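Skakarport Shared Workshop – Members' Newsletter, September

Project corner: the hand-held grippers on bench 6

Many members have asked me what I am building on bench 6, so the editor gave me this page. I will try to keep it short, but I know myself.

The project has the name Wetov. It is a pair of grippers which you hold in your hands, and with them you do a task that later a robot arm should learn. In my case the task is folding clothes. I chose it because we have plenty of clothes at home and I do not enjoy folding them.

The design follows the open plans which many people already use, with some changes for the parts I could get. The body of each finger is black plastic. I printed the first set on the old printer near the window, and it took the whole evening and then the whole night, because I set the layer height too fine. The second set I printed on Bovo, the big printer, and the difference is large. If you have thick parts with many screw holes, please use Bovo. It keeps the holes round and you do not need to drill them again.

For the screws I have one piece of advice. Do not buy the cheapest box. I bought a box with mixed lengths, and the heads became damaged already at the second assembly. Now I use one length only, in every place where it is possible, and I keep the spare ones in a jar with a label. The jar is on the shelf above bench 6. You can take from it, but please write it on the paper next to the jar.

The soft pads took me the most time. They have to hold thin cloth without slipping, and they should also let the cloth go when the fingers open. My first pads were smooth and the cloth slid out at every pull. Then I made pads with deep ridges, and these caught the hem of a shirt so strongly that I lifted the whole shirt when I only wanted the corner. The pads on the fingers now have finer grooves, placed close together. I cast them in a printed mold. The mold must be very clean, otherwise the grooves tear when you take the pad out. I threw away 6 pads before I learned to be patient with the curing time.

On the outer face of each finger there is a square marker in black and white. The software looks for these two squares and from them it calculates how wide the gripper is open. Please do not touch them with glue on your hands – I say this also to myself. A small shiny spot on the print can confuse the detection, and then the opening width jumps up and down in the recording. I print them on matte paper now.

The camera has a very wide lens, so almost everything on the table and behind it is in view, only strongly bent at the sides. For this reason I care about the background. With the open shelves behind the table, each recording looked different, depending on who had taken a tool or left a coat. A plain dark cloth solved this problem, and the letters on it are only for a good mood.
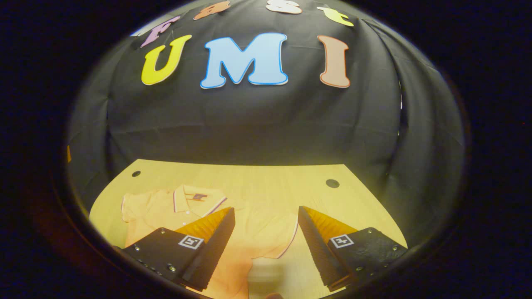
With shirts I work always in the same order. First I lay the shirt flat with the front up and the neck away from me, then the sleeves go in, then the sides, and at the end I fold it from the bottom. A polo shirt is more difficult than a T-shirt, because the collar is stiff and wants to stand up. I spent one long evening only with collars.

Until now I have 36 good recordings. The training computer is at my home, its name is Hà, and it is loud enough that I can run it only when the neighbors are at work. The first result was poor, the arm in the simulation folded the air beside the shirt. I found a mistake in my calibration file, where I had exchanged left and right. I corrected it and will train again with more recordings.

Two requests at the end. If you have shirts which you do not wear anymore, in any color and size, you can leave them in the box under bench 6. Children's sizes are useful too. And if somebody wants to try the grippers, I am usually in the workshop after six in the evening. To record one shirt takes a few minutes, and you do not need any experience with electronics.

The files for the fingers and the mold are on the workshop drive, in the folder Wetov. Please take the newest version, the older one has the screw holes too near to the edge.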